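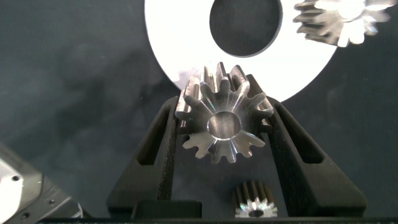

Spur gear

A spur gear is a toothed wheel whose teeth run straight across its rim, parallel to the shaft it turns on. It is the plainest member of the gear family and the one most people draw when asked to draw a gear, usually with too few teeth. Spur gears carry motion between parallel shafts, and they are found in clocks, washing machines, hand drills, printing equipment and the sort of toy that stops working on Thursday after being opened on Wednesday night.

Form

The parts of a spur gear have more names than a casual visitor would think necessary. The hole in the middle is the bore. The bore often has a chamfer, a narrow slanted edge that helps the shaft go in and saves the fitter's knuckles. Each tooth has a tip, a root and two flanks, and the distance across the gear from flank to flank of the blank is the face width. The pitch circle, on which nearly all the arithmetic depends, is imaginary and cannot be measured with a ruler, though apprentices are routinely allowed to try.

Most modern teeth follow an involute curve, the path traced by the end of a taut string as it unwinds from a cylinder. Involute teeth go on meshing properly even when the shafts are set slightly too far apart, a forgiving trait in a part that will be installed by human beings. Clockmakers long preferred cycloidal teeth and will explain why at some length.

Ratio and direction

When two spur gears mesh, they turn in opposite directions. If the driven gear has twice as many teeth as the driver, it turns at half the speed with twice the torque, less whatever is lost to friction. A third gear placed between them, called an idler, restores the original direction and leaves the ratio alone. The idler does a full share of the work and gets that name anyway.

Manufacture

Metal spur gears may be hobbed, shaped, milled, broached, cast or pressed from powder. Cutting leaves fine lines on the flanks, which may be ground away afterward if the budget allows. Plastic gears are usually molded and are quieter and cheaper, up to the moment they strip.

The town of Plelmont supported 2 gear shops for much of the last century, Barbosa and Ilberg, on opposite sides of the same street. Barbosa cut its teeth to metric module and Ilberg to diametral pitch, so that nothing made by one would run with anything made by the other. Each firm's catalog described this as a matter of quality. The Ilberg catalog listed some 400 stock sizes, of which the 9 in the front pages were generally the ones on the shelf.

Noise

Straight teeth meet along their whole width at once, and at speed the result is a whine. Helical gears, with slanted teeth, engage more gradually and run more quietly, but they push sideways along the shaft and need bearings to match. Many cars with helical forward gears keep a spur gear for reverse, hence the familiar howl of someone backing down a long driveway.

Care and storage

Steel gears should be kept lightly oiled and separated, as chipped tips are more often the fault of the drawer than of the machine. The Uvidum system of storage, once common in repair shops, called for a labeled peg for every gear. Surviving Uvidum boards tend to have all their labels and very few of their gears.

See also: Helical gear; Idler gear; Backlash; Rack and pinion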